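FRESHWATER ECOLOGY, UNIT 6
Mussels and their host fish
Notes prepared by Monique Lebrun. Revised July 16, 2022

6.1 Why the host matters

Freshwater mussels of the order Unionida cannot complete their life cycle alone. The female broods fertilized eggs in her gills until they become larvae called glochidia. In most species a glochidium must attach to the gills or fins of a fish and stay there while it changes into a juvenile. Larvae that miss a fish die within days. Larvae that reach the wrong species of fish are usually shed by the host's immune response.

It follows that a mussel bed is only as secure as its fish. A bed of old adults with no young animals may look healthy for decades after the host has gone. Mussels of many species live longer than thirty years, so presence alone is a poor measure of a population. Always record shell lengths.

6.2 Getting larvae onto the fish

Three broad methods are known. Some species release glochidia loose into the water, often in strings of mucus. Others package them in conglutinates, small bundles that a fish bites and breaks open. A third group, which includes many Lampsilis, has a mantle lure: a flap of tissue shaped and colored like a minnow or crayfish. When a bass strikes the flap, the female discharges larvae into its mouth. 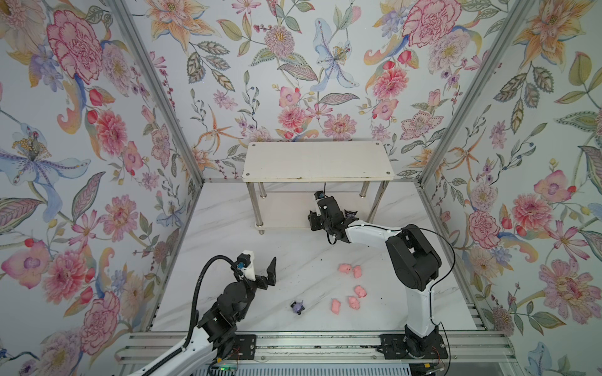 Conglutinates vary more than lures do, and students tend to underrate them. They may be white, red, pink or brown, and may resemble worms, insect larvae or fish fry, some with dark eyespots. They are fragile and break up in fast water. When a female aborts a brood under stress, the bundles come out early and lie scattered, much like the small pink objects on the marble-patterned floor, and they have to be picked up singly. Do not pool them. Place each in its own dish and check for snapping valves with a few grains of salt before using any in a host trial.

6.3 Worked case: the Skata River

Ysaline Sabatier surveyed two reaches of the Skata, one upstream and one downstream of Collness Dam. The dam has no fish passage. Results were as follows.

Upstream reach: 700 mussels measured, none under 30 mm.
Downstream reach: 700 mussels measured, 63 under 30 mm.

Effort was not equal. The upstream reach took longer to search, and small mussels burrow, so visual search misses them - this applies to both reaches. Sabatier excavated quadrats at Clastov Ford and Petridis Bend to check, and the difference held. The likely explanation is loss of the host above the dam, but water temperature was not logged and cannot be ruled out.

6.4 For next week

Read the chapter on drift and settlement. Work out the percentage of small mussels in the downstream sample and state what it does not tell you about recruitment. Bring calipers. Waders are in the cage by the loading door, sizes marked on the heel.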